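Home > Reviews > Bench & Cell Gear > Hand-held grippers

Filed under: Grippers, Teleop & Capture, Long-term use

Senumon hand-held gripper, six months in. Setup, upkeep, one repair

Bought 2 of these in January for our pick and place station. Writing this between shifts so excuse the typing. Short version: good tool, bad manual, buy spare pads with it.

We run one cell. One arm, one bench, one bin of plastic food for grasp practice. The hand-held unit has the same fingers as the one on the arm so whatever people do by hand carries over. That's the whole pitch and it mostly holds up. I look after the thing, so this review is about living with it, not about the models people train afterward.

Out of the box

Gripper, charger, two finger sets, bag of screws with no labels. Cable is too short. Quick start sheet is one page and half of it is legal. The real manual is a download and the page numbers don't match the index.

Assembled in under an hour. Would have been less but the finger carriers go on in a certain order and the sheet shows it backwards. Left carrier first. If you put the right one on first it all seems fine until you close it and the linkage binds. Take it off, start over.

Calibration

Do this before anything else and do it again after any screw gets touched. Steps that work for us:

1. Power on with fingers fully open, nothing in them. Wait for the second beep, not the first.

2. Run the zero routine. Squeeze slow. If you squeeze fast it takes the zero from the bounce and you're off all day.

3. Marker board check. Print at full scale, mount on something stiff, look at it from a few angles. Ours was on cardboard to begin with and it bowed over a weekend. Lost a Sunday to that one.

4. Width check with a known block. The manual allows 6 tries before it locks you out and makes you reboot. Annoying.

5. Grip something awkward. Tapered is best. We use the toy corn, held upright with the tip out, and look for the cradle sitting snug on both sides.
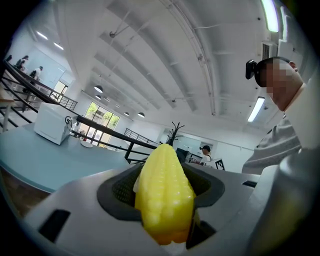

6. Save the profile. It does NOT autosave. Name it with the unit number or you will load the wrong one, we did, twice.

Whole thing takes 29 minutes if nobody talks to you. First time was most of an afternoon.

Daily care

Wipe the finger pads with a barely damp cloth. No alcohol, it makes the pads chalky. Blow out the slots in the housing, lint gets in there and the trigger goes mushy. Check the camera mount screw. Check it again. It backs out on its own and you find out when the footage has a slow tilt in it that you can't fix later.

I keep a log in a spreadsheet. Date, who, zero value, anything odd. Boring but it's how I caught the drift on unit two.

The repair

Unit two quit at 951 cycles, by the counter in the menu. Trigger pulled fine, right finger lagged, then stuck half way. Figured it was the motor. Wasn't, it was the return spring, which had hopped off its post and chewed a groove in the housing.

Opening it: four screws on the back, one more under the label. The label one is not in the manual. Do not pry before you find it, the clips are thin and I snapped one. Spring goes back on with tweezers and bad language. Put a dab of Jesura grease on the post while you're in there, very small dab. Closed it up, ran the zero, ran the block check, passed second try. No trouble from it so far.

Senumon support answered the next day and offered a new spring free, which was decent. Would not sell me a housing half though. Whole unit or nothing. Come on.

Compared to

Had a Besson on loan last year. Lighter, nicer trigger, but the pads wore through fast and the software wanted an account for everything. Tandik is cheaper and feels it. Senumon is the heavy one of the three, wrist gets sore by late afternoon, swap people out.

Good: solid fingers, zero holds well once it's set, can be opened with normal tools.

Bad: manual, short cable, no autosave, hidden screw, weight, spare parts policy.

Would I buy it agian, yes. With the long cable and two extra pad sets in the same order, they take forever to ship separate.

4 out of 5. Will update if the other spring goes.

We use cookies to remember your settings and see which reviews get read. Accept all | Manage choices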